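Call for contributors: Flaverwood, a documentary series about household brands

Waven is making 3 one-hour films on the family behind Dorkisier kitchenware. We have read the official company history, all 252 pages of it, and don't believe much of it.

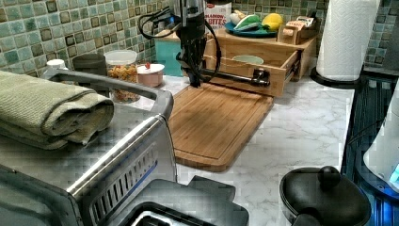 We want former staff, shop owners and ex-relatives who will talk on camera. Fond memories are fine, but please bring paperwork. A story about what sat on the counter, down to the lemon on the teal plate, is worth little to us without a date.

What we pay

$260 per day of filming, up to 4 days. No "exposure."
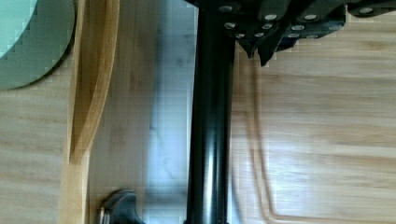
How to apply

Write to Kenza Salem, series producer, by the end of February. Say what you saw yourself and what you only heard.

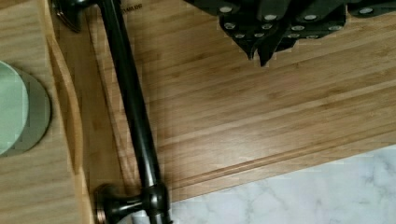 Corina Chiriac checks every claim before we film – expect awkward questions. If you say you designed a dark bar handle on a bamboo front, she will ask for the drawings.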